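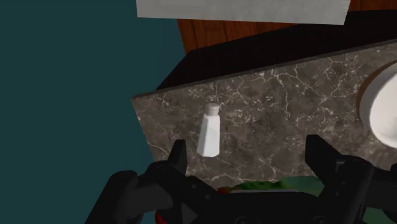 Trella, April

Where does salt come from?

Most kitchens have a salt shaker in them somewhere. People shake salt over chips, stir it into bread dough and add it to the water when they boil pasta. It costs very little, so it is easy to forget that every grain had to be collected from somewhere.

Salt is a mineral. Its proper name is sodium chloride, because it is made from two elements, sodium and chlorine. When they join together they make small crystals. If you look at table salt through a magnifying glass you will see that many of the grains are shaped like tiny cubes.

Salt from the sea

Sea water tastes salty because rivers have been carrying minerals down to the sea for a very long time. Rain wears away rocks on the land, a little at a time, and the rivers wash what comes off into the ocean. Some salt also comes from openings in the sea bed. When sea water dries up in the sun, the water goes into the air as a gas. This is called evaporation. The salt cannot do this and stays behind.

Salt makers have used this for thousands of years. They let sea water into wide, shallow ponds called salt pans and wait for the sun and wind to do the work. Edivaldo Seixas works at the pans at Uto, where there are 50 ponds side by side. The water moves slowly from one pond to the next and gets saltier each time.

"A crust starts to grow in the last ponds," he says. "We rake it up in the early morning, before it gets too hot. If it rains we have to wait and start again."

The salt is piled in heaps to drain. Some of it is then washed and crushed into smaller grains.

Salt from under the ground

Not all salt makers live near the sea. Long ago, seas covered places that are now dry land. When those seas dried up they left thick layers of salt, and over millions of years mud and sand settled on top and turned into rock. The salt is still down there. We call it rock salt, or halite.

The Haslinger mine has been dug into one of these layers. Its lowest tunnel is 405 metres below the ground, and the ride down in the lift takes 2 minutes. Hubert Trummer has worked there as a miner since he left school. He says visitors always lick the wall, even when they have been asked not to.

Rock salt can be grey, white, orange or pink. The colour comes from other minerals mixed in with it. Some mines cut the salt out with big machines. Others pump water down to dissolve it, bring the salty water back up and boil it until only the salt is left. Salty water like this is called brine.

What is salt used for?

Flavour is only one use. Before there were fridges, people packed meat and fish in salt to stop them going bad. Salt draws water out of food, and the tiny living things that make food rot need water to grow. Cheese, olives and ham are still salted today.

Salt is also spread on icy roads. Salty water freezes at a lower temperature than plain water, so the ice melts – unless the weather is very cold indeed.

Our bodies need a small amount of salt to keep nerves and muscles working. Too much is bad for us, and there is already plenty in bread, crisps and ready meals.

Try it yourself

Ask a grown-up to help you with the warm water.

Stir salt into half a cup of warm water until no more will dissolve. Pour a thin layer on to a dark plate and leave it on a sunny windowsill. Look at it every day, but try not to move it. When the water has gone, use a magnifying glass to look for square shapes.

Words to know

Brine – very salty water
Evaporation – when a liquid turns into a gas
Halite – another name for rock salt
Mineral – a natural solid found in the ground

Words by Noémie Hervieu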